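Caderno do laboratório de simulação eleitoral – Nandell
Entrada de sábado, começada às 9h40

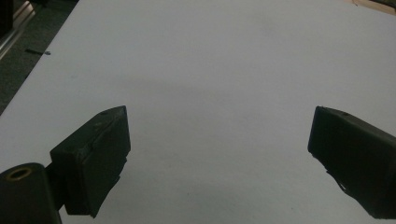
1. O que estamos a tentar medir

Voltei ao modelo de coligações do Talha porque a versão que ele deixou na sexta produz uma maioria em quase todas as corridas, e eu não acredito nela. O parlamento que simulamos tem 144 lugares, portanto a maioria está nos 73. O bloco do Ledum chega sozinho a 58, o do Sinaga a 52, e o resto é da Cuna e dos independentes. Com 34 lugares no meio e dois blocos que se detestam, o modelo devia hesitar bastante. Não hesita nada.

Para quem apanhar isto a frio: Ledum, Sinaga e Cuna são os nomes de código dos partidos, escolhidos para não andarmos a discutir simpatias em cada reunião. Ledum é o partido do governo cessante. Sinaga é a oposição. A Cuna tem 31 lugares e um programa que cabe num guardanapo, e há 3 independentes.

2. A matriz de vetos

Abri a matriz. O veto da Cuna ao Ledum estava em 0,2. Perguntei ao Talha de onde vinha e ele respondeu que era o valor com que o modelo "convergia melhor". Convergir para quê? Se baixo os vetos até aparecer um governo, aparece um governo, e não aprendi coisa nenhuma sobre o parlamento.

Voltei às declarações públicas que codificámos em junho. A direção da Cuna disse quatro vezes que não se sentava com o Ledum. Numa quinta entrevista disse que "não fechava portas". O Talha deu a essa frase tanto peso como às outras quatro juntas, por ser a mais recente. Percebo o argumento da recência. Mas uma frase dita à saída de um estúdio de rádio, a um jornalista que já ia na terceira tentativa, não me parece uma mudança de linha.

Pus o veto em 0,6 e deixei o resto igual.

3. Corridas da manhã

Fiz 30 corridas com a matriz corrigida, sempre com a mesma semente para a ordem dos convites.

Governo Ledum + Cuna: 11
Governo Sinaga + Cuna: 9
Sem governo dentro do prazo, repetição de eleições: 10

Na versão anterior a terceira linha aparecia uma única vez. Não digo que dez esteja certo. Digo que uma em trinta era absurdo para um parlamento destes, e qualquer pessoa que tenha acompanhado uma negociação a sério teria desconfiado.

Nota para mim: trinta corridas é pouco. Serve para ver se a coisa se mexe quando lhe toco, não serve para mostrar a ninguém de fora.

4. Conversa com o Dwight

O Dwight Gagnon passou às 11h e não gostou. Acha que o veto declarado é sobretudo teatro para a base e que, depois da noite eleitoral, os partidos fazem contas. Tem razão em parte. O problema é que ele aplica isto só à Cuna. Quando lhe perguntei se o veto do Sinaga ao Ledum também era teatro, disse que não, que "esse é a sério". Pedi-lhe um critério que distinguisse os dois sem saber de antemão o resultado. Ficou de mandar por escrito. Até agora não veio nada.

Também insiste em contar os 3 independentes como apoio ao partido mais votado. Dois deles foram eleitos precisamente contra as listas do Ledum. Deixei-os soltos, cada um com a sua linha na matriz.

5. Abstenções

Aqui está o buraco maior, e é meu. O modelo trata a votação de investidura como sim ou não. Se a Cuna se abstém inteira, votam 113 e bastam 57 para passar por maioria simples. O Ledum, com 58, passa sozinho. Tudo o que escrevi na secção 3 depende de eu ter exigido os 73 em todas as voltas, e o regulamento que adotámos só os exige na primeira.

Refiz cinco corridas à mão com a segunda volta por maioria simples. Em quatro, o Ledum governa em minoria com a Cuna a olhar para o lado. Isto dá ao Talha um resultado parecido com o dele por um caminho completamente diferente, e já sei que vai dizer que estava certo desde o início. Não estava: o modelo dele previa uma coligação com ministros da Cuna, e um governo minoritário cai no primeiro orçamento.

6. Sondagem interna

A equipa quer usar a sondagem que encomendámos para calibrar o custo eleitoral de quebrar uma promessa. Li o questionário outra vez. A pergunta 7 começa por "Perante a necessidade de estabilidade", e depois pergunta se o inquirido aceitaria um acordo. Claro que aceitaria. Não uso isto para calibrar seja o que for enquanto não houver uma versão sem a introdução.

7. Por fazer

– Separar no código a primeira e a segunda volta.
– Acrescentar a abstenção como terceira opção, com custo próprio.
– Recodificar as cinco declarações da Cuna, duas pessoas às cegas. Eu não, que já tenho opinião.
– Cobrar o critério ao Dwight.
– Pedir ao Talha que guarde as versões antigas da matriz. A de junho foi escrita por cima e só a recuperei de um anexo.
– Tirar do resumo a frase "o modelo prevê". Por enquanto não prevê nada.

Parei às 13h15. As corridas com a segunda volta ficam para segunda.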